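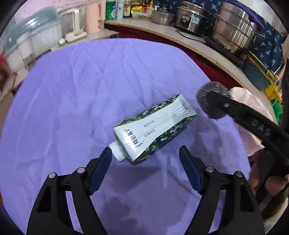
Drinks carton on the purple cloth.

Grocery spending, first month in Wendport

3/18/19

I kept every food receipt since the move and added them up last night. The total was $763, and $117 of that was lunch I bought at work. I had guessed lunch at half that.

The rest was mostly Fitzsimmons, the big store by the highway. Prices there are fine but I buy too much when I drive. Plavinell is a 16 minute walk and I can only carry two bags home, so those receipts are all short. Onions, rice and eggs were cheaper there too. Bread was not.

I tried Skundo delivery once. The fee was small, but two things were swapped and I ended up with a large bag of parsnips. They went into soup, and the soup went into the freezer.

Changes for next month: pack lunch four days out of five, walk for the weekly shop, and drive to Fitzsimmons once for the heavy stuff like flour and cat litter. I'm also going to stop buying salad in bags. I threw out three of them.

I'll post the new total in May, after I have a full month with packed lunches.

Print | E-mail this post
4 comments | 2 shares

Recent posts
The radiator in the back bedroom
What I kept from 96 boxes
Bus or car to work
Soup, mostly parsnip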